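Parkent Household Robotics Challenge

The Parkent Household Robotics Challenge is an annual student competition in which teams program a humanoid robot to carry out ordinary household jobs in a furnished room. It is open to students at secondary schools and two-year colleges and is held each April in the town of Sollstead.

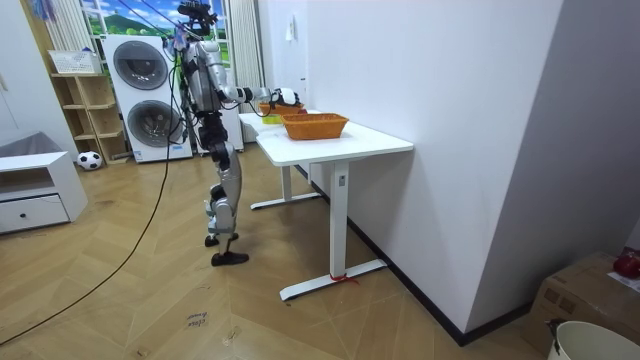

The event is named after Parkent Hall, the building where the first contest was held. Teams do not build their own robots. All entries run on the same type of machine, and the contest is decided by the quality of the software, the training of the robot and the planning of each task. The organizers introduced this rule after the first season, when the cost of hardware kept several schools from entering.

History

The challenge grew out of an after-school club at Grerholm Technical School. Club members had been working on small wheeled robots that followed lines on the floor, and wanted a project closer to daily life. They wrote a short set of tasks based on tidying a room and invited 2 neighboring schools to try them. The first contest took up a single Thursday afternoon and had no prizes.

In its second year the contest moved to Sollstead, where there was more space and a better power supply. Entries grew, and 13 teams now take part in the final. A qualifying round was added to keep the final to a manageable size. In the qualifying round, teams submit a written plan and an unedited video of one task.

Format

Each team has 45 minutes in the competition room. The time includes setting up, calibration and all scored attempts. Teams may use the time as they like and may repeat a task, but only the last attempt at each task is scored.

Tasks are drawn from a list published at the start of the school year. They fall into three groups:

Tabletop tasks, such as moving small objects into a basket, sorting items by color or clearing a desk.

Floor tasks, such as walking to a marked spot, stepping around an obstacle or picking up an item that has been dropped.

Combined tasks, in which the robot must collect an object in one part of the room and deliver it to another.

The exact objects are not announced until the morning of the contest. The positions of the furniture are known in advance, but small items may be moved between teams. This is meant to discourage teams from recording one fixed set of movements and playing it back.

Scoring

A team can earn up to 700 points. Most of these are given for completed tasks, with partial credit where the robot reaches the correct object but fails to place it. Smaller amounts are given for safe operation and for the team logbook. Points are taken away if a team member touches the robot during an attempt, if an object falls to the floor, or if the emergency stop has to be used.

Ties are broken by the score on the combined tasks. If teams are still level, the one with the shorter total running time is placed higher.

Teams and preparation

A team has between three and six members and one adult adviser. The adviser may answer questions about safety but may not write code. Most teams divide the work between walking and balance, arm control and vision, with one member keeping the logbook. The logbook must include failed attempts and the changes made after them.

Access to a full-size robot is the main difficulty for many schools. Teams without one work mostly in simulation and book practice sessions at the Sundqvist Workshop in Sollstead, which opens to competitors during the winter term. Schools that are far away can reserve a full weekend. Common problems in practice include poor grip on soft or rounded objects, errors in judging depth at the far side of a table, and loss of balance when an arm is stretched forward.

Awards

The highest-scoring team receives the Sundqvist Cup, which it keeps until the following April. Separate awards are given for the best logbook and the best first-year team. The logbook award is judged before the final, and its result is kept sealed until all runs are finished.

Related activities

Grerholm Technical School still runs the club from which the challenge began. The club publishes its practice tasks for other schools and holds a beginners' course in the fall, covering basic programming, joint limits and safe handling of the robot.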